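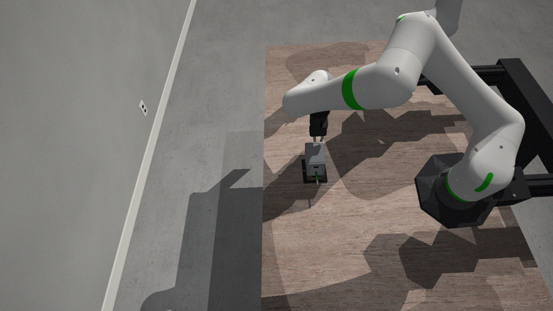 Darnatbridge wants people who will look at the sky on purpose. We run a small network of rain gauges, thermometers and human eyeballs across the valley, and we need 40 new weather observers to start in October, when the weather stops being polite. No qualifications are required. You will need a patch of ground, a post to fix things to and somewhere flat indoors to fill in your sheet; a plain wooden tabletop like the one at the top of the page will do nicely, and so will the lid of a chest freezer. Our longest-serving observer has used an ironing board for years.

What the job is

The proper title is Voluntary Cloud and Rainfall Observer, which sounds grander than standing in wet grass in your slippers. You read the gauge at 8 in the morning, every morning, and write down what it says. Then you look up and decide how much of the sky is covered, in eighths. Then you name the cloud, if it will let you. We give you a chart for this. The chart shows ten handsome clouds, none of which has ever been seen over Darnatbridge, where we mostly get the other sort.

The whole business takes a few minutes. On foggy days it takes less, as there is nothing to look at, but we still want the sheet. Blank sheets cause us more grief than any storm. A nought is a reading. A gap could mean a dry day, a holiday or a goat.

What it is for

The readings go to the Puvosa project, which is trying to work out why the two sides of our valley get such different rain from the same passing cloud. Satellites are very good at the tops of clouds and radar is good at the middles. What reaches the ground behind the old quarry is still best measured by a person with a funnel. Past sheets have already shown that the east side is wetter than the west, to the great satisfaction of everyone living in the west.

If you are keen, there is a second strand on hail. You would get a foam pad to leave outdoors, and after a hailstorm you bring it in and measure the dents. We have been running this for 3 winters and have had very little hail, so it suits a patient person.

Who we are after

People who are at home most mornings, or who share a house with someone who is and can be talked into it. Households may sign up together. Schools are welcome, though please think about who reads the gauge in the holidays. We are short of observers above the reservoir and along the Onyshchenko farm road, and anyone living up there will be treated with embarrassing warmth.

You should be able to read a scale to the nearest line and resist improving the answer. If the gauge says it was a miserable little drizzle and you felt it was a deluge, the gauge wins. There is a box for remarks, and you may put your feelings in that. We do read them.

What you get

A gauge, a thermometer and its screen, the cloud chart, a pad of sheets and a pencil that works in the rain. There is a training morning at the Pristudent Hall, with soup. There is no pay. We can refund postage and the bus fare to the training, if you keep the ticket. Observers who send a full year of sheets get a mug, and the mug is quite a good one.

The kit stays ours. If you move away or simply go off the weather, send it back and we'll pass it on. No questions, though there may be a short silence.

How to apply

Write to Gyula Oláh, Observer Network, Pristudent Hall, Darnatbridge, or hand a note in at the hall desk. Tell us where you live, what is near your proposed gauge (trees, walls, sheds, trampolines) and which mornings you are likely to miss. A rough sketch of the garden helps. It need not be good – last year's included one that we held upside down for a week.

Please don't buy a gauge of your own beforehand. They all have to match, and we have had to disappoint several people with very expensive ones.

Places above the reservoir will be filled first, then the farm road, then everybody else in the order the notes arrive. Gyula answers all of them himself, usually in the afternoon, once the morning's sheets are in.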